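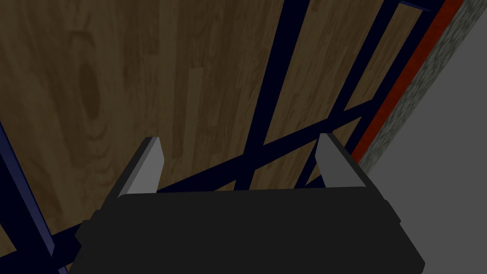
Workshop Safety

The afternoon the wrong arm moved

I had been promised tea, and there was tea, a great pot of it, and it was well into the second cup before we got round to the subject I had come to Vistville to talk about. The engineer who looks after simulation at Fedoruk is a patient talker who likes to begin at the beginning, and I was quite happy to let her (she asked me to leave her name out, as did everyone else I met that day, and I think the story loses very little by it).

The beginning, in this case, is a program called Jisham. It is the practice room where Fedoruk's two-armed robot learns to pick things up before anyone lets it near a real table. The room inside Jisham has wooden surfaces and a cobblestone wall, and a good deal of affection has clearly gone into it. A person can steer the arms by hand, or the robot's own software can have a go, and everything it does is saved so that it can be played back later.

"We love it because you can be clumsy in there," she told me. "You can drop things, you can drive the hand straight into the floor, and all you've lost is a few minutes. I'd got very used to being clumsy. I think we all had, and that's part of the story too, if I'm fair about it."

In July they were working through a long batch of grasps on round objects, which are awkward little things for a two-fingered hand. Run 649 was an ordinary one. She started it, watched the hand begin to come down, and then heard a noise through the wall, a sort of rising hum that she knew perfectly well and had no business hearing. The real robot in the test bay next door had woken up and was lowering its right arm towards the bench.

"It's a strange feeling," she said, and put her cup down to show me, with her own arm, slowly. "You're watching it on the screen and you're hearing it next door, and it takes you a moment to put the two together. I'd like to say I was quick. It was three seconds before I hit the stop, according to the log, and I'd have sworn it was one."

A colleague had been in the bay, crouched at the far end of the bench and sorting out a plug. The arm came down well away from him and pushed a tray of parts on to the floor. He wasn't hurt. He did, she says, come through the door rather fast. 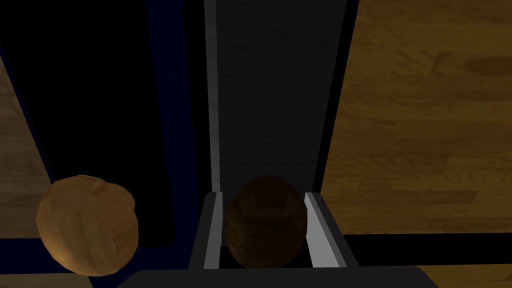 Why didn't the robot stop by itself when it touched the tray?

The tray slid away too easily. The arm only stops when it meets more resistance than its set limit, and a light tray on a smooth bench didn't come near that limit.

I asked how a practice program could reach a real machine in the first place, and she laughed and said that was the very question her manager had asked, only louder. The answer lies with Lastex, a small piece of software that sits between Jisham and whatever is being driven. On most days it passes commands to the pretend robot. On test days it can be told to pass them to the real one, so that a movement rehearsed on the screen can be tried on the bench without anybody rewriting it. There was a setting to choose between them, and the setting was in a file, and the file had been changed that morning for a demonstration and changed back again afterwards.

"Everyone did what they were supposed to," she said. "The file was right. I opened it myself, and I remember feeling quite indignant, because it said simulation, plain as anything."

It took the team the best part of a week to find out what had happened. Lastex read the file only when it started up. If it was already running it carried on with whatever it had read before, and it had been running since the demonstration. So the file said one thing and the program believed another, and for several hours nothing came of it, as the real robot's motors were switched off. Then the colleague in the bay, quite reasonably, switched them on to check his plug.

She is very firm that he shouldn't be blamed, and told me so more than once. The robot had a lamp that was meant to show when it was taking commands from outside. The lamp worked. It was mounted at the back, where it could be seen beautifully by anybody standing between the robot and the wall. 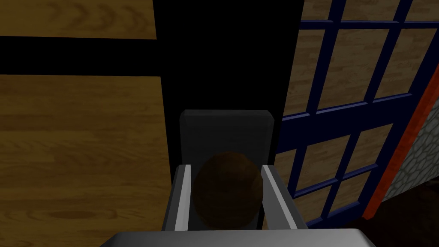
They went back through the saved runs after that, which was a slow job and, by her account, rather a soothing one. There were 2183 in the batch, and for each they compared the place the commands were meant to go with the place Lastex had sent them. It turned up 32 more from the same day that had gone to the real robot and done nothing, the motors being off.

"That was the bit that kept me awake," she said. "The one that moved, well, we knew about that one. But all that morning I'd been sat there with my coffee sending a big arm down towards a bench, over and over, and the only thing in the way was a switch on the wall that somebody might have wanted for any old reason."

Did it put her off? She thought about it for quite a while, long enough for me to help myself to a biscuit. What it had done, she decided, was change how she thinks about the screen. She used to treat it as a picture of a robot. Now, before she starts anything, she goes and puts her head round the door of the bay. She knows the new arrangements make this unnecessary and she does it anyway, and I noticed her do it twice while I was there. 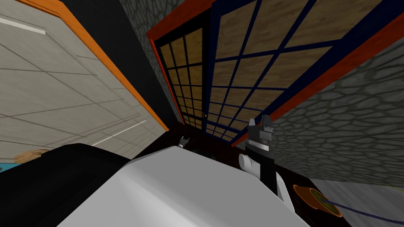
Simulation and Test Team, Fedoruk, Vistville

The new arrangements are pleasingly plain. The setting in the file has gone. To connect Jisham to the real robot you now have to plug in a cable in the test bay, and when the cable is out there is simply no path for a command to travel along. Lastex asks the machine at the other end what it is at the start of every run and refuses to begin if the answer is a surprise. The lamp has been moved to the front and given a friend on the other side of the wall, above the simulation desk. And whoever switches on the motors keeps the key in their pocket until they have finished.

The technician whose plug it was joined us for the last of the tea. He had heard the story told a good many times by then and corrected it only once, on the matter of how fast he came through the door. I asked him what he would say to another workshop with a set-up like theirs, and he turned his mug round a few times before he answered.

"Go and stand where the person fixing things would stand," he said. "Crouch down, even. Then see whether you can tell if it's live. I couldn't, and I'd worked in there for years."

She added that they would both be glad to hear from anyone who has found a better way of doing the check at the start of a run, as theirs takes longer than she would like and the robot's software group has begun to grumble. The long batch of round objects, meanwhile, is finished. They have gone on to bowls.

Published October 2, 2019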